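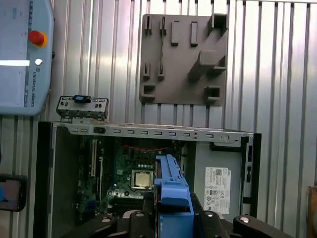

Faustine Delorme asked whether we could move the cord check ahead of the fire door check this time, and I think she's right, so here goes.

Bresalthorpe repair room - February walk-through

1. Extension cords. OK. One by the Stundari shelf had a cracked plug and I've thrown it out, sorry if you were fond of it!

2. Power strips. Needs work. Two were plugged into each other again (please, please don't - there are 19 outlets along that wall and you're welcome to all of them).

3. Fire door. OK. Closes by itself, though it grumbles a bit.

4. Extinguisher. OK. Gauge in the green, tag good for another 11 months.

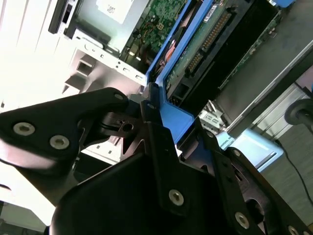 Patricio Valdebenito wrote under item 4 that the hook is too high for him to reach without a stool, and I'd like it lowered before Friday.

5. Walkway. Needs work. We want 30 inches clear, and the Ongart boxes have crept out once more.

6. First aid kit. OK, but low on small bandages - I'll pick some up.

7. Lights over the exit. OK, both of them.

Next check is in around 14 weeks. Leave notes on the clipboard by the sink.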